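How do I stop black T-shirts fading and cracking in the wash?

Posted in Clothes and Laundry

Nudar
I've got a drawer full of black T-shirts, mostly ones with writing on the chest, and they're all going the same sad grey. I wash at 40 with the jeans and then tumble dry because the flat is tiny. The lettering on my oldest one has started to crack as well, and I'd love to save the rest! Does cold washing really clean them? And is it all right to iron over a print?
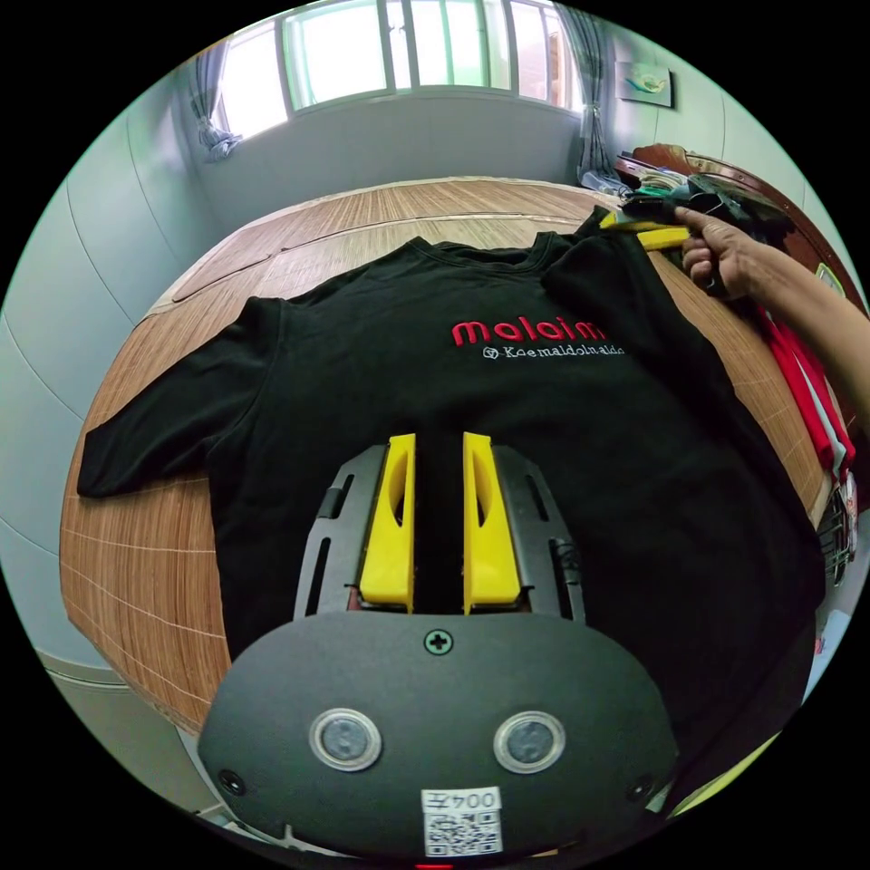 Black tee with red lettering, laid out on the round table

I should add that my machine spins at 900 and I can't change it on the quick wash. There isn't much space for an airer either, so anything that needs a whole room is out. 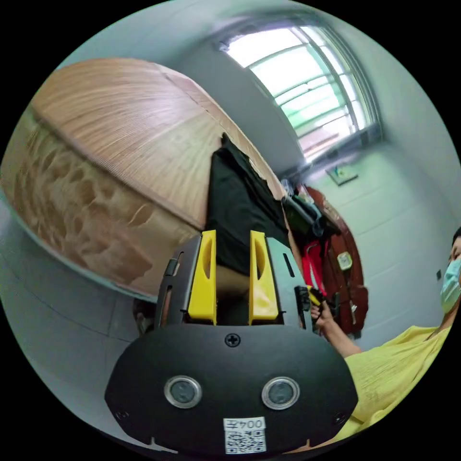
Bouazza
Stop the tumble drying, that's your main problem. Wash at 30, inside out, away from the jeans (zips are murder on prints). Mine get hung on hangers from the shower rail and they're fine by morning. Cold is all right for ordinary wear, but I'd still go warmer if you've been sweating in them.

Clandance
vinegar in the drawer. my nan swore by it. never tried it myself

Vicente Rivadeneira
Agree with Bouazza on the dryer. Go easy on the powder too, I was using far too much for years and it left a chalky film I took for fading. I switched to a liquid for darks and that helped loads.
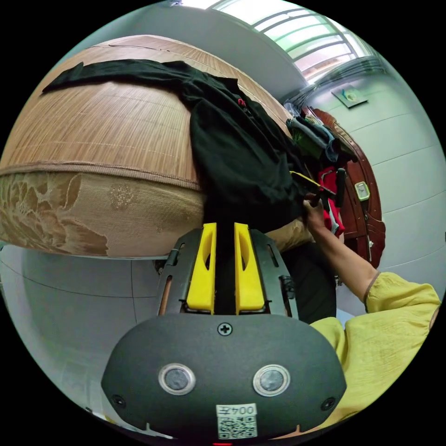

Bed on one side, cluttered corner on the other

As for ironing, never straight onto the lettering. Turn it inside out, low heat, no steam, and keep the iron moving. Cracked print won't mend, I'm afraid, so I'd keep that one for decorating.
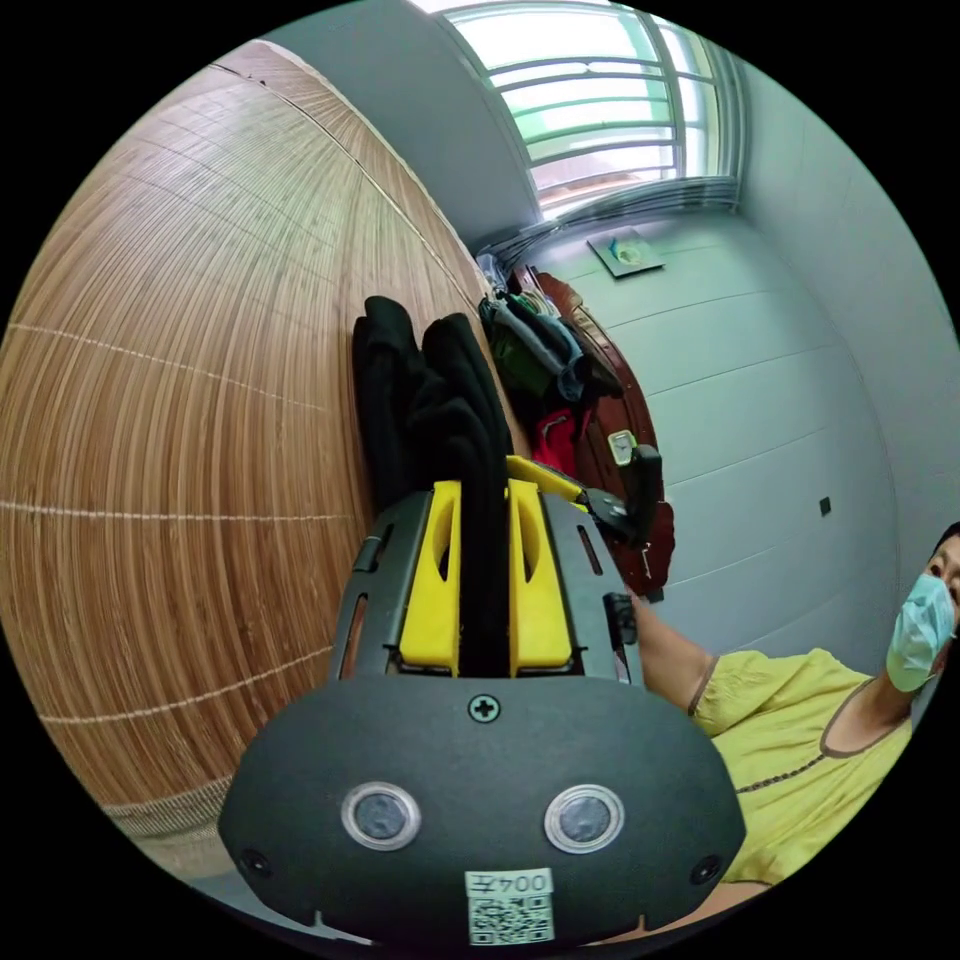
Related: Getting deodorant marks out of dark cotton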